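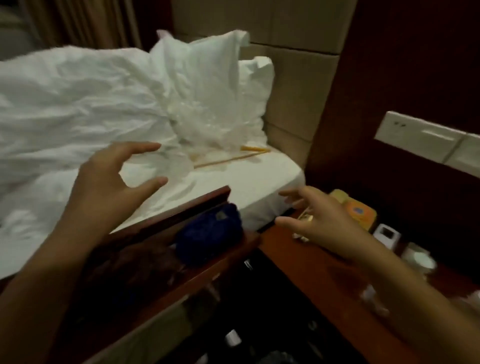
FALLEY, September - Since Monday, the linen at the Starkbridge has been going up and down without anyone pushing it. Two Mowat carts now ride the service elevator on their own, bring clean sheets and towels to each floor, and take the used ones back to the laundry. The hotel has 388 rooms, and until now every load was moved by hand.

For the 51 people in housekeeping, the biggest change is in how the shift is laid out. Attendants used to make around five trips a day to the linen room. Now they ask for a cart from the Wimgate screen on their floor and stay where they are. The time saved has gone back into the rooms, and the number of rooms per person has not gone up. Management has agreed to leave it alone until the trial is over, and the staff asked for that in writing.

The rooms themselves are still hand work. Stripping a bed is quick once you know how, but the nightstand is different every time. Empty bottles and used tissues can go. A receipt may be trash, or it may be something the guest needs for an expense report. The phone and the remote have to be wiped and put back in place, and anything personal stays where it was left.

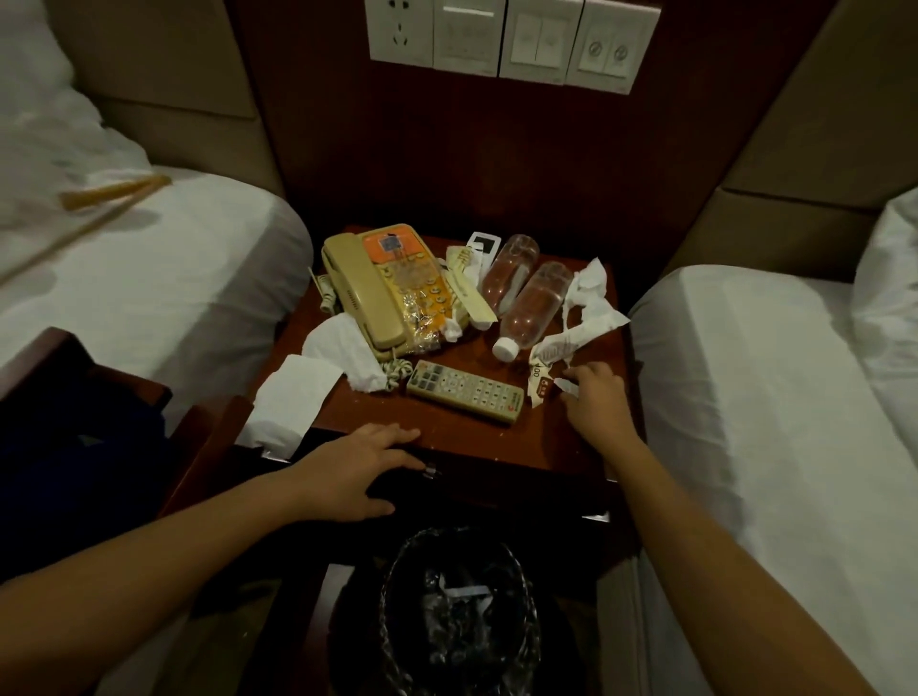

"The cart can't decide if a piece of paper matters," said Kaiwen Cui, who supervises the afternoon shift. "We still check the drawer, we still look between the mattress and the nightstand. I don't see that part changing soon."

Not everyone is happy with the new setup. The carts stop when a door is open across their path, and then someone has to walk down the hall and close it. Two of the older floors have a raised strip at the elevator that the carts can't cross when fully loaded, so those floors are getting half loads for now. Attendants have also pointed out that the linen room was where they caught up with each other during the day - a short meeting at 2 p.m. has been added to make up for it.

The trial runs for 5 months. Comments can be left with the shift supervisor or written in the book by the time clock.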